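Handout 6: Notes for the Site Demonstration at Tinmont
Course: Manipulation and Sensing, second half
Prepared by Shirin Nazari

1. Purpose of the visit

The February visit covers two-arm manipulation on a tabletop cell. You have already worked through grasp planning for single rigid objects. The demonstration adds a constrained mechanism (a drawer) and a second arm that shares the same workspace. Read sections 2 through 4 before we leave. Section 6 is due the week after.

Meet at the loading entrance of the Podetby building, room 172. Closed shoes are required. Bags stay on the rack in the hall.

2. Cell layout

The cell has two white articulated arms, each with a black two-finger parallel gripper. Left and right are named from the robot's side of the table, so a visitor facing the arms sees the right arm on the left. Use the robot's convention in your report. Last year nearly 100 lines of student logs had to be relabeled on this point alone.

The drawer unit is a small oak cabinet with one drawer, placed between the arms. A shallow tray goes in front of it. Other items are set out on the dark table surface and their positions change between runs.
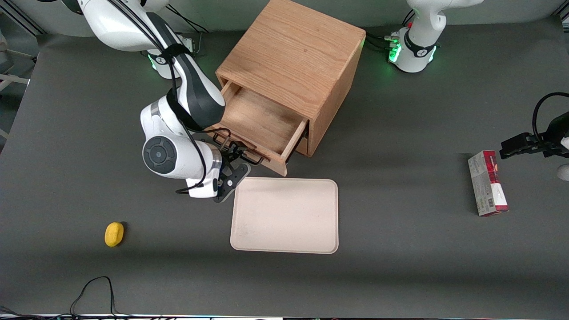
The drawer is the main subject of the first half hour. A drawer has one degree of freedom, and the gripper path has to follow it. If the commanded path is off by a small angle, the side walls bind and the measured force rises quickly. Enduria's controller handles this with compliance in the two directions normal to the pull. Stiffness along the pull direction is kept high. Write down the values the operator gives for each axis; they are not in the published manual.

Also ask at what force the pull is stopped. The threshold is set per task and is lower for closing than for opening.

3. Sensing

Two kinds of view are available: a fixed view of the workspace and a close view from the wrist. They fail in different ways.

The fixed view does not move with the arm, so calibration is done once and checked each morning. Its weakness is occlusion. An arm reaching across the table hides whatever is under it, and the hidden region changes through the motion.

The wrist view moves with the gripper. The fingers stay in a known place in the image, which helps with final alignment, and the target grows larger as the arm approaches. Objects at the side drop out of view early. Any error in the hand-eye transform shows up directly as a grasp offset.
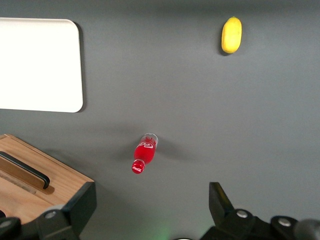

Fig. 2. Wrist view with the gripper open. Red Coca-Cola bottle on its side, cap toward the wooden box.

Note the orientation of the bottle relative to the fingers. For a cylinder lying on its side, the closing direction should be across the long axis. The planner from the Ebrahimi exercise returns a yaw angle for this case, and you should be able to estimate it by hand from a single view -- a rough value is enough. Transparent material is a separate problem. Depth readings are often missing or wrong on clear plastic, so a segment fitted to depth alone may come out shorter than the object.

4. Shared workspace

Both arms can reach the middle of the table. The cell uses a simple reservation scheme: the table is divided into zones, and an arm must hold a zone before entering it. This is slow but easy to verify. Compare it with the continuous distance check on page 214 of the reader.

5. During the demonstration

Stay behind the floor line while the arms are powered. Questions go to the operator between runs. No flash.

6. Report

Two pages, individual work.
(a) Sketch the frames for both arms, the wrist view and the drawer.
(b) State which directions should be compliant when the drawer is closed, and why.
(c) Describe one grasp for which the wrist view is the better source and one for which the fixed view is.
(d) Give one case where zone reservation blocks a motion that would have been safe.

Hand in on paper, with the frame sketch as the first page.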